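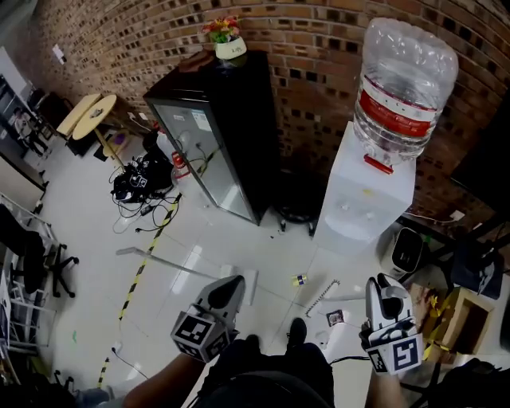
5 May 2020 – dye bench

Big day for the madder! I've been waiting on the second soak since last night and the color in the jar this morning was the best I've had from this batch of roots – a proper brick red with only a little brown at the rim of the glass. Writing this up before I wash my hands, so sorry about the thumbprint at the top corner of the page.

Where we left off: the Faverico roots (the older bag, coarse chop) kept giving orange, whatever I did with the mordant. I'd been blaming the alum. I now think I was blaming the wrong thing all along and the trouble was heat. Every one of those pots got hot enough to steam, and the browns and yellows come out of madder very happily once you let the pot get up there. So this time everything stayed low and slow, lid on, no peeking (well, two peeks).

**Setup**

- Fiber: Wileo wool, the worsted skeins, all from the same bag so I can compare them fairly
- Scour: overnight soak with a little soap, rinsed until the water ran clear
- Mordant: alum, same strength as the April sheet on the wall
- Roots: Faverico, rinsed once and the first rinse thrown out
- Water: half the skeins in tap water, the other half in rainwater from the barrel
- Chalk: a pinch in the rainwater pot only

I made 11 mini skeins in all. Six went in the tap pot and the rest in the rain pot. Labels are knotted string this time, because the paper tags from the last run turned to mush and I spent an evening guessing which was which. One knot is tap, two knots is rain, and an extra loop means it came out early.

**What happened**

The tap pot colored up first. Within the first hour the wool had taken a warm coral and I got excited and nearly pulled one, then made myself go and do the washing up. The rain pot looked thin and sad for ages, almost peach, and I was ready to write it off. Then somewhere in the third hour it caught up, went straight past coral, and kept going. I love this part. You lift the stick, the skein comes up dripping, and it's a different red from the one you put down.

Early pulls came out at 2 hours. Everything else stayed in for 7 hours and then cooled in the pot overnight.

Results after rinsing and a day on the line, judged by the north window:

| Skeins | Water | Time | Color dry |
|---|---|---|---|
| early | tap | 2 h | coral, slightly uneven |
| early | rain + chalk | 2 h | pale peach |
| full | tap | 7 h | warm red, a bit toward rust |
| full | rain + chalk | 7 h | deep clear red |

Look at that last row! That's the red I've been chasing since August. It's cooler than the tap one and it doesn't go muddy when you hold it next to white. I put it beside the old Magaña sample card and it sits between the fourth and fifth squares, closer to the fifth.

I was surprised by how much the rainwater pot wanted that chalk. Our tap water is hard enough to do the job by itself, so I've never had to think about it. Next run I want a rain pot with no chalk at all, just to see how bad it gets. My guess is salmon.

**Unevenness**

The coral skeins are streaky near the ties. I tied them too tight again. Figure-eight ties, loose enough to get a finger through, as it says on the inside cover of this very notebook in my own handwriting. The full-time skeins are fine except for one small pale band on a tap one, which I rather like and may keep for the edge of something.

**The afterbath**

I couldn't bring myself to pour it out. The rain pot still had plenty of color in it, so I dropped in a scrap of mordanted cotton and a length of silk ribbon from the tin. Cotton: soft pink, nothing to shout about. Silk: a shiny apricot that is so pretty I walked around with it in my pocket all afternoon. There's one more bath in there at least. It's in the lidded bucket under the sink, marked MADDER 3RD, please don't tip it away.

**Lightfast strips**

Wound four strips onto card, one for each row of the table, half covered with foil. They're taped inside the south window at head height. If you need that window open, the left side moves freely and the strips are on the right. Checking them in six weeks. I'd expect the early ones to lose ground fastest but I've been wrong about this before, most recently with the weld.

**Odds and ends**

The Ekero pot is a joy. It holds its heat so evenly that I hardly touched the dial once it had settled, and the thick base means the roots don't catch. The thin pot swings up and down all day and I'm now fairly sure it cooked the last three batches. I'm moving it to onion skins, where it can't do much harm.

Put the roots in a stocking next time. I strained everything through muslin and I was still shaking bits of root out of the skeins on the line, and there's a fine red grit in the sink that laughs at the brush.

Alum is down to the last third of the tub. Chalk is fine. We need string.

**Next**

- Rain pot without chalk
- Same again with the newer Faverico bag, fine chop, to see if the grind changes anything
- Iron dip on one full-time skein from each pot (only a quick one – I want plum, and I've made enough brown for one year)
- Try grinding a handful of roots in the old coffee mill, if I can get the coffee out of it first

The walnut hulls are still soaking by the back door and they smell terrible. I gave them a stir and put the lid back on.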